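Imprimir | Enviar por correo

Aprendizaje a partir de demostraciones
Apuntes de la sesión 3: reunir ejemplos sin arrepentirse (demasiado)

En la sesión anterior quedó pendiente la pregunta de cuántas demostraciones hacen falta. La respuesta corta es «más». La larga ocupa el resto de estos apuntes y tampoco da un número.

1. Qué se guarda

Un episodio es una ejecución completa de la tarea, desde la postura de inicio hasta la postura de reposo. De cada episodio se guardan las imágenes de la cámara de la cabeza, las posiciones articulares de los dos brazos, las órdenes enviadas a las manos y una frase que dice qué se pretendía hacer. La frase la escribe una persona y se nota. En el conjunto Rekholm, que usaremos en las prácticas, hay 683 episodios, y la misma pieza se llama bandeja, tapa, pieza negra y, en una ocasión memorable, «eso».

Norma de la asignatura: el vocabulario se fija antes de grabar. Quien quiera ampliarlo a media tarde, que vuelva a etiquetar lo de la mañana.

2. Variar a propósito

El operador humano es un animal de costumbres. Si se le deja solo, coloca el contenedor en el mismo sitio 200 veces, y la política aprende con gran seguridad a ir a ese sitio, haya contenedor o no. En la primera tanda de Tetinix pasó exactamente eso: acierto magnífico en el laboratorio y, tras mover el material un palmo, dos manos muy caras agarrando aire.

Conviene variar, como mínimo:
- la posición y el giro del contenedor respecto al robot;
- la orientación de las piezas y su separación;
- la altura de apoyo (suelo, caja, banco);
- lo que haya por los alrededores. El fondo despejado es un lujo que el robot no volverá a ver.

No todo a la vez. Se cambia una cosa por bloque y se anota cuál. Un bloque son 48 episodios; con menos, la comparación entre bloques se convierte en literatura.

3. Episodios malos

Hay tres clases y no se tratan igual.

a) El fallo con recuperación: la pieza resbala, el operador la vuelve a coger y termina. Se conserva. Suele ser lo más útil del día, aunque al operador le dé vergüenza.
b) El fallo sin recuperación: se conserva aparte, marcado como tal.
c) El episodio en que el operador se para a pensar. Once segundos de brazos inmóviles enseñan a quedarse inmóvil, habilidad que el robot ya traía de fábrica. Se recorta o se repite.

4. Postura de inicio

Manos a la vista de la cámara y contenedor delante. El guion Urkover comprueba las articulaciones, pero no mira la imagen; eso les toca a ustedes. Si el primer fotograma no permite localizar las piezas, se corrige la colocación antes de empezar.

5. Para la práctica

Entreguen un bloque completo, la hoja de variaciones y media página sobre qué cambiarían. La media página cuenta más que el bloque. Quienes escriban «nada» tendrán ocasión de explicarlo en persona.

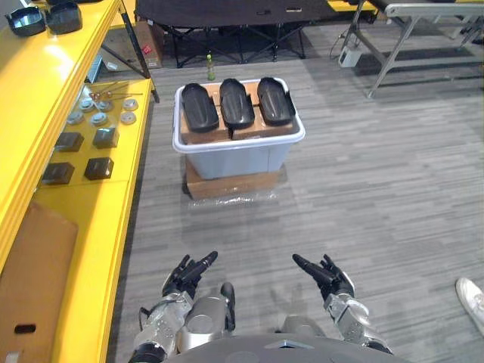

Wijesinghe: Sobre el punto 3, yo no apartaría los fallos sin recuperación. Con ellos entrenamos un clasificador de éxito y nos ahorró revisar a mano casi todo lo grabado en octubre. Eso sí, hay que marcar el instante del fallo además del episodio; nosotros lo hicimos después y no se lo recomiendo a nadie.

Imprimir | Enviar por correo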